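4. Setting up the Ternik label printer

Before you start
Clear a flat spot near an outlet. Not next to the radiator – heat ruins the label roll and the warranty doesn't cover it. Have the Wi-Fi password handy.

4.1 Loading the roll
1. Power off. Press both side tabs, lift the lid.
2. Drop the roll on the spindle, printed side up. Labels feed from the bottom.
3. Pull the end through the slot until it sticks out a finger's width.
4. Close the lid. Wait for the click. No click = no printing.

Note: Brellis rolls are 102 mm wide and fit as is. The 60 mm rolls need the gray spacer, in the bag with the power cord. Put the spacer in first, then the roll.

4.2 Connecting
1. Plug in the power brick, then the printer. Green light within a minute.
2. Hold the feed button until the light blinks twice.
3. On the computer, open Settings, Printers, Add. Pick Ternik from the list. If it shows up twice pick the second one.
4. Print a test label. Should come out straight, with a thin border all the way around.

Keep cords off the front of the table where the labels come out. They catch on the strip and you get a crooked cut. Same goes for anything small and light sitting close to the slot, move it back before a long run. 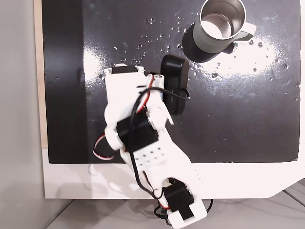

4.3 Calibrating
1. Load the roll you will acutally be using.
2. Hold feed and cancel together, let go when it starts moving. Takes around 61 seconds.
3. Still drifting? Run it again. Twice max, then clean the sensor (see 6.2).

CAUTION: Cutter is sharp. Power off before reaching in, every time.

4.4 Label count
Counter is under Menu, Info. Clean the print head at 2,825 labels and reset the counter after. Alcohol wipe only, let it dry, no paper towels.

Spare spacers and wipes: ask Callum Carnegie, Flirkness stock room, mornings before 11.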